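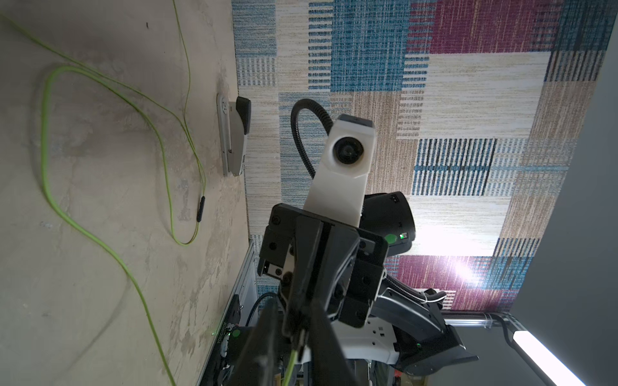 Arif Liyanage wrote in to say that his cell picked cables beautifully in January and then started missing them by a finger's width, and could we please put the answer somewhere he can find it again. Good idea! The questions we get most about looking after the Plivside two-arm cell are collected on this page, and Arif's goes first.

Why has my cell started missing the cable?

Nine times out of ten it's the wrist. The gripper and the wrist camera share a mount, and if that mount shifts even slightly, the arm goes exactly where it thinks the cable is and closes beside it. Put a straightedge across the mount, snug up the screws in a cross pattern, and run the Grelen calibration again on both arms. Do both, even if only one is misbehaving. Arif's was the left one, by the way, and he was back to work before lunch.

How often should I calibrate?

Every 2 weeks if you run daily, and any time you've had a gripper off. It takes a cup of coffee's worth of time. I know people who put it off for months and I don't understand it, I love watching the arms go through their poses!

What should I check on the arms before I start?

Follow the wrist conduit with your hand, power off, all the way back past the elbow. It needs a loop big enough for the elbow to fold fully without pulling. If the ties have slid, cut them and put on new ones – don't try to push the old ones along, you'll only scuff the conduit. Then power up and look for the green light on each of the control boards down by the bases.

One board has no light. Is it dead?

Probably not. Shut everything off and reseat the power connector first. These boards live low down at the front where sleeves and tools catch the wires, and a half-seated plug is much more common than a failed board. If it's still dark, swap the connectors left to right and see whether the fault moves with the wire. Fault moves, it's the wire. Fault stays, write to us and ask for board 2937.

What's a good first job after a repair?

Earphones and a phone! A wired pair is a wonderful test piece. The cable is thin, it never lies the same way two times running, and the plug is small enough to show up any error left in the calibration. Lay the phone flat on the table within reach of one arm, let the cable curve across toward the other, and have the two grippers work on it together. 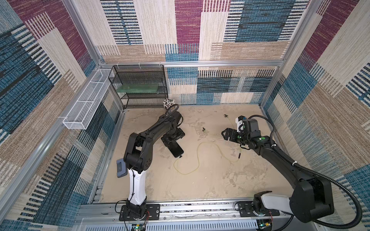

Start at quarter speed and stay near the stop button. If both arms can take hold of the cable 5 times in a row without pinching the table, you can bring the speed up. Save the log from that run, too. It's very handy to compare against when something feels off later.

The fingers slip on thin cable. Can I just raise the grip force?

You can, a little, but clean the pads first. Isopropyl alcohol on a lint-free cloth, let them dry, try again. If they're polished smooth, it's time for new ones. Forener pads and Chidiac pads both fit, only don't mix them on one gripper, as the thickness is different and the jaws won't close square.

Does it matter what's on the walls?

More than you'd guess. We like a busy, matte pattern for the enclosure, and patterned carpet is great stuff for this: cheap, easy to cut, and it doesn't throw reflections back at the cameras. Vacuum it when you vacuum everything else. While you're there, wipe the tabletop.

Can I leave the wire rack inside?

Yes, if it's tied firmly to the frame and sits outside the arms' reach. Move each arm by hand to its far corner to be sure. If you relocate the rack, redraw the keep-out zone before the next run – the software has no idea you've been tidying.

My question isn't on the list.

Send it over, with the log attached and a note of which arm it is. Left and right are as seen from the front rail.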